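Lab notebook, Iddale bench
Friday, June
5 min read

We use cookies to remember your preferences and to see which pages get read. Accept / Manage settings

OK, so the grip-before-lift thing. I've been putting off writing it up all week and I want it down before the weekend eats my memory of it.

Quick recap for anybody who wasn't at the bench on Tuesday's call (which was most of you, the audio was terrible). The Drernik policy was dropping smooth things. It did fine with boxes, fine with cloth, fine with anything that has a corner. Give it something glossy and tapered and it would close, start lifting right away, and the object would slide down through the fingers like a bar of soap. Then the policy would carry on with the rest of the task holding nothing at all, very confident, and "place" a handful of air on the table. I've watched that so many times now that I wince before it happens.

My guess was that the demos were to blame. When I teleoperate I squeeze and lift in one motion, because I can feel in my own hand that it's probably fine. The policy copies the timing but has no idea about the feel part. So the idea was simple: add a pause between close and lift, put in a little test tug, and look at the wrist camera during the tug to see whether the object moves relative to the fingers. If it moves, open, shift, try again. If it stays put, go.

The pause is 300 milliseconds. I started with 520, and it worked, but the whole arm looked like it was having second thoughts about everything, and the episodes got long enough that I was bored running them. I tried 85 too, just to see, and that's useless. The fingers are still settling at that point, so the check reads the settling as slip and you get this endless open-close-open-close business. Kind of cute, zero objects lifted. 300 is where I stopped fiddling. There may be a better number nearby and somebody with more patience than me is welcome to go find it!

For the slip check I'm using the dumbest thing that could work. Take a patch of the wrist view just above the fingertips, take the same patch again after the tug, compare. No learned model, no extra sensor. I did write a fancier version with optical flow and it's in the Honska branch if anyone wants it, but on shiny objects it kept grabbing onto the highlights, and highlights slide around when the wrist moves even if the object is locked solid. The patch version has the same disease in a milder form. More on that further down.

Numbers, such as they are. I ran 88 trials with the check on, same object shelf as last time, same lighting, me doing the resets. Drops during lift went way down compared to the old runs. I'm not putting a percentage here yet because I changed the finger approach angle partway through (dumb, I know, I know) and the two halves shouldn't be pooled. I'll rerun it clean. What I'm comfortable saying is that I sat through long stretches without having to pick anything up off the floor, and my knees noticed.

Things that went wrong, in no special order:

- The check fires a false alarm when the wrist rotates during the tug. Fixed by locking the wrist joint for the tug. Should have been that way from the start.
- Twice the retry loop shifted the wrong direction and walked the grip down the object until there was nothing left to walk down. I capped retries after that.
- Logging died once and I didn't catch it until after lunch, so there's a hole in the morning runs. The videos are there, the joint data isn't.
- The Agyeman config still has the old gripper force in it. If you pull it, change that line first or nothing below will match what you see.

Tapered objects are the part I care about most. If you pinch the thin end, the taper matters in a way it just doesn't for a straight cylinder: tilt the thing a little and the contact moves, and then the grip you tested isn't the grip you have. So I've been doing a bunch of low pinches on purpose, narrow section between the fingers and the wide part sticking up above, to see how much the patch comparison can tell me.
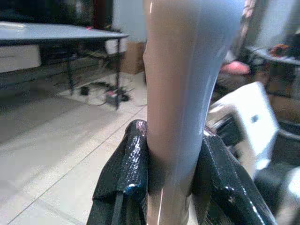

Grasping / Slip check

Look at the bright streak down the right side of the piece. That's exactly what I've been griping about. It's the strongest feature anywhere near the fingertips, so any patch placed there is mostly tracking a reflection. The darker band lower down, where the fingers close on it, is a much better anchor, since it belongs to the surface and goes where the surface goes. I've moved the comparison patch down toward the band for pinches like this one. Early days, but the false alarms have quieted down a lot.

The finger covering is its own headache. All that crinkly black texture throws off little glints, and a few of them land inside the patch. For now I mask the fingers with a fixed outline, which is fine as long as the finger opening is what I expect and not so fine otherwise. A mask that follows the gripper width would be better. It's maybe an afternoon's work and I keep finding other afternoons to have.

One more idea before I forget it: drop the exposure during the tug only. The room comes out washed out on the wrist camera anyway, the floor especially, and I don't need any of the background for this check. Darker might kill half the highlights for free. Or it might turn the black fingers into one black blob. I'll try it first thing on the next session.

To do:
- rerun all trials with a single approach angle
- width-aware finger mask
- exposure test
- fix the force line in Agyeman for good
- merge the retry cap into main, leave Honska where it is

Recent entries
Drernik: why the policy places air
Recalibrating the wrist camera (again)
Agyeman config, what each line does
Notes on teleop timing
Optical flow on shiny stuff, a sad story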